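The Good Bedspread

Deolinda Godinho had let the upstairs room for eleven years on the strength of one bedspread. The wall was peeling, the window had bars on it, and the lodger before last had described the plumbing as "a rumor." But people came up the stairs, saw satin and big dark red flowers, and reached for their wallets.

"It stays on the bed," she told Eduardo Rocha, the day he was due to leave for Murkby. "My aunt gave 2,000 for it, and that was when money was money."

"I never said I was taking it."

"You have the look."

He had the look of a man with one suitcase and too many clothes. He had promised to be out by noon, and so far he had taken things out of the closet and put them on the bed, which he counted as progress.
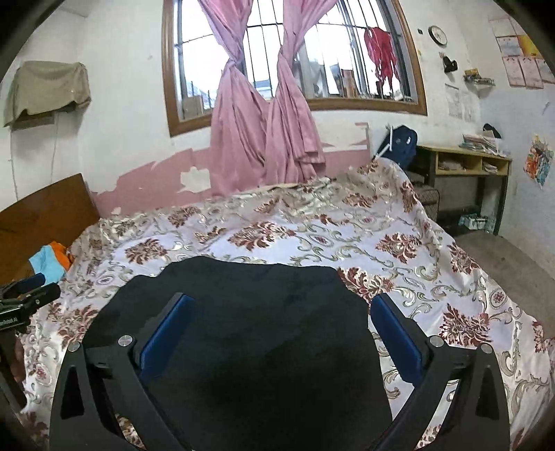 "You could start with the heavy things," said Deolinda, who had settled in the doorway with the air of someone who'd paid for her seat.

"I'm starting with the small things."

"The small things go in the corners. Ask anybody."

Eduardo asked Veronica Neagu, who lived across the hall and had come to see what the talking was about. Veronica said that in her family you put the shoes in first and cried afterward. Deolinda said that explained a great deal. Then the two of them discussed whether Murkby was colder than Gemcombe, where neither had been, and agreed that it was.

The matter of cold brought them to the jacket. Eduardo had bought it in September, in a fit of planning, and it had not fitted into anything since. He had tried rolling it. He had tried kneeling on it. Once he had tried reasoning with it.

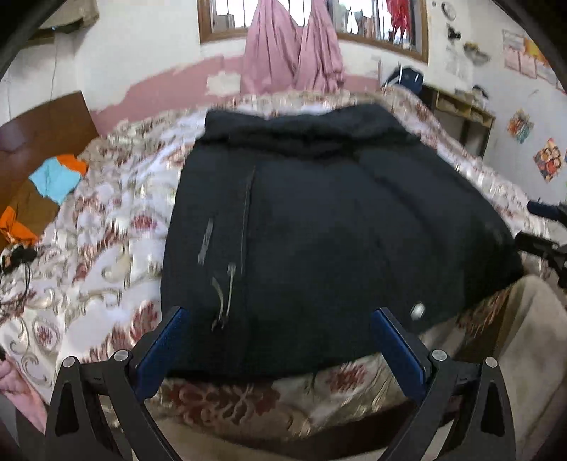

"Wear it on the bus," said Veronica.

"It's a six-hour bus. I'd be soup." Still, he had to admit he had folded it well. It lay flat for once, the collar in a thick roll across the top and the zipper running straight down, as if it had been to a good school. Even Deolinda came away from the door to look. She bent over the little white snap button, then over her flowers, checking one against the other for damage.

"Leave it," she said at last.

"Leave my jacket?"

"The next one might be cold. I could ask three more a week for a room with a jacket."

Eduardo picked it up and put it on. He zipped it to the chin, shut the suitcase on everything else, and was sweating before he reached the stairs. Behind him he could hear Deolinda smoothing the satin and telling Veronica that he'd had the look from the very first day.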